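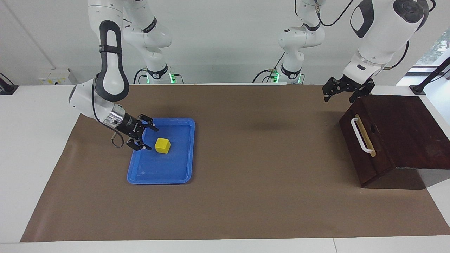
Tapete de sobremesa Monon 331 – marrón mate

Ref. 331-MA
Fabricante: Vodetti
Serie: Monon, superficies de trabajo
Disponibilidad: en stock

Descripción

Cubierta de una sola pieza para mesas de trabajo, bancos de clasificación y puestos de montaje ligero. La cara superior es lisa y mate, de color marrón uniforme, sin grano marcado ni dibujo. Se coloca suelta sobre el tablero y no requiere adhesivo ni fijación mecánica.

El acabado reduce los reflejos de la iluminación cenital y proporciona un fondo neutro para piezas pequeñas de color vivo. Sobre tableros blancos delimita además la zona útil: el margen que queda al descubierto sirve de referencia para alinear el material auxiliar.

Características técnicas

Grosor: 3 mm
Material: compuesto de poliuretano con base de fieltro
Color: marrón
Acabado superior: mate, liso
Acabado inferior: fieltro antideslizante
Cantos: corte recto, sin ribete
Resistencia a la abrasión: 3000 ciclos (ensayo interno del fabricante)
Unidad de venta: 1 tapete, enrollado en tubo de cartón

Medidas

La serie Monon se suministra en 4 formatos estándar. El largo y el ancho de cada uno figuran en el desplegable de compra. Para tableros formados por dos módulos, elija un formato que cubra la junta por completo o que termine antes de ella. Un canto apoyado justo sobre la junta tiende a levantarse con el uso.

Los cortes a medida se realizan en ángulo recto. No se fabrican formas curvas ni perforaciones pasacables en esta referencia; para estos casos consulte la serie Myklebust, con base rígida.

Instalación

Limpie el tablero y déjelo secar. Desenrolle el tapete con la cara mate hacia arriba y manténgalo extendido durante un día antes de cargarlo. Si los extremos conservan curvatura, enróllelo en sentido contrario unos minutos y vuelva a extenderlo. No utilice pistola de aire caliente.

En mesas con equipos fijados al tablero, el tapete debe quedar por delante de las bases, sin pasar por debajo de ellas. El fieltro cede bajo carga concentrada y la nivelación se pierde.

Uso con bandejas y recipientes

La superficie admite bandejas de plástico de fondo plano. Las de aristas redondeadas deslizan sin marcar el material. Las bandejas metálicas con rebaba o con patas de menos de 3 mm de diámetro pueden dejar huella permanente – conviene interponer una lámina protectora.

Para la manipulación de piezas sueltas (cubos, fichas, tacos de calibración) se aconseja una bandeja poco profunda, de reborde elevado y color distinto al del tapete. La bandeja Bulum azul, rectangular, se vende por separado.

Limpieza y mantenimiento

Paño de microfibra húmedo con jabón neutro. Las manchas de tinta deben tratarse el mismo día. Evite acetona, disolventes clorados y estropajos abrasivos, que abrillantan la zona tratada y rompen la uniformidad del mate. No sumergir.

Guardar enrollado, con el fieltro hacia dentro, en posición horizontal. El almacenamiento plegado produce marcas que no se recuperan.

Limitaciones

No es una superficie de corte. No es disipativo: para componentes sensibles a descargas electrostáticas se requiere un tapete ESD con toma de tierra. No apto para contacto directo con alimentos.

Entrega y devoluciones

Los formatos estándar pedidos antes de las 12:00 salen el mismo día laborable. Los cortes a medida se preparan los lunes y no admiten devolución, salvo defecto de fabricación. Compruebe las medidas del tablero antes de confirmar el pedido.

Productos relacionados

Bandeja Bulum, azul
Tapete Myklebust, base rígida
Lámina protectora transparente Monon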